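Kernport Health Data Program Extends Feedback Study

04/03/2019

The Procházka Institute has extended its study of personal health feedback in Kernport through December. The study examines whether adults change their daily habits when they receive timely information drawn from their own records.

A total of 153 residents are enrolled. Each participant wears a step counter and receives a short message before the evening meal, showing the day's activity and the previous night's sleep. 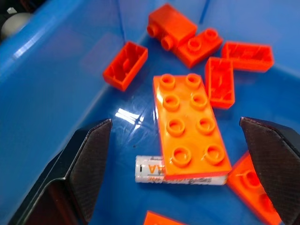

Orange toy bricks and an AA battery in a blue bin.

Of those enrolled, 95 receive messages based on their own readings. The remaining participants receive general advice on diet and exercise. Messages are sent through Skititari, a phone service developed by Cilimside, and participants may pause them at any time.
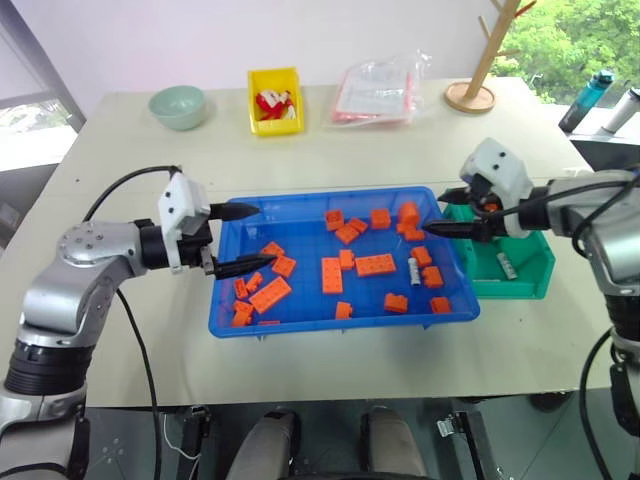
Both groups will complete the same questionnaire at the close of the study. Individual readings will not be shared with employers or insurers, and participants may request a copy of their records.

Residents who wish to join the waiting list may apply at the Kernport office, Room 342.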